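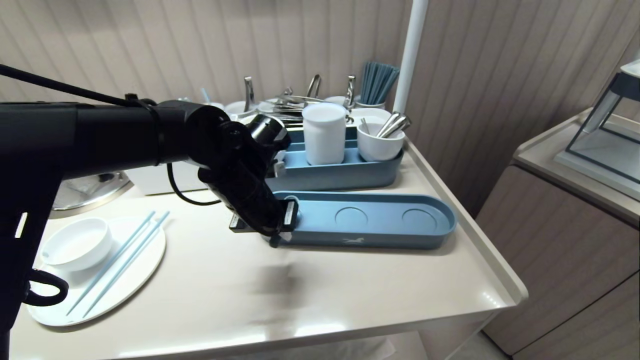
Vija Strazds wrote in to ask if the Pelletier kitchen scale is worth replacing an old spring model for, and whether it drifts the way hers does.

Mine hasn't. I have used it since February, mostly for bread. A bowl of flour that read 1136 grams in the morning read the same after lunch. The tare button needs a firm push. It shuts itself off after 2 minutes, too soon if you are chopping between additions, and the setting can't be changed.

The glass top wipes clean. The feet collect crumbs and have to be picked out with a toothpick. A wide bowl hides the display, so I set mine on an upturned mug and tare that first.

I would buy it again for baking. For coffee, get something that reads in tenths.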